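Subject: Re: [starside-home] white counters, yes or no?

> We're redoing the kitchen this winter and I keep going back and forth on
> white for the counters. My sister says I'll spend my life wiping them.
> Anybody in the Starside buildings living with white? Also is a plant on
> the counter a dumb idea if there's no window on that side?

Oh, I have opinions on this one! We put white in when we moved over from Graten, so I've had plenty of time to love it and curse it (mostly love it, the cursing is usually before coffee).

Your sister is right that you'll wipe it more. I do it after breakfast and again at night, and that's it. Coffee rings come up with dish soap. Turmeric does not. I left a spoon sitting overnight in December and had a yellow half moon next to the stove until spring, and then one day it was just gone. Baking soda did nothing, for the record.

What I'd tell you to think about first is the light. Our old kitchen had that speckled brown stuff and it always felt like 4 in the afternoon in there. White bounces everything around, even with one sad ceiling fixture. If you have tan or honey-colored floors it looks warm too, so don't let anybody talk you into gray tile on top of it all.

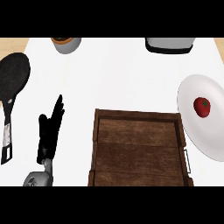

White counter, light wood floor, gray pot at the back.

As for the plant — go for it, but get something that doesn't care. I killed two basils from Brunet before I gave up on herbs on that side. A pothos has been sitting in the same corner ever since and it's fine. Keep it toward the back so you're not knocking it with your elbow, and put a saucer under it or you'll be scrubbing a ring of dirt every week. I water mine in the sink and let it drain before it goes back.

Money: we paid Fesell a $100 deposit for the measuring visit and they took it off the final bill. The sample pieces were another $63 and those they keep, which annoyed me, but I hauled mine around the kitchen for a week and changed my mind twice, so I guess it paid for itself. Ask for the matte one too. The shiny one showed every fingerprint in our place.

One more thing, check the seam by the sink before you sign off. Ours had a gap you could slide a card into and they had to come back.

Let us know what you pick!

Comments

I've got white too and a dark sponge left streaks on mine. Switch to a white one.

Turmeric stain faded on ours too, took all summer though.

Does the deposit still come off the bill? They told me it didn't.

Recent threads
Which bus to Graten after 9?
Free: box of canning jars
Brunet plant sale, anybody going?
Squeaky cabinet hinges

Contact the list owner | Back to top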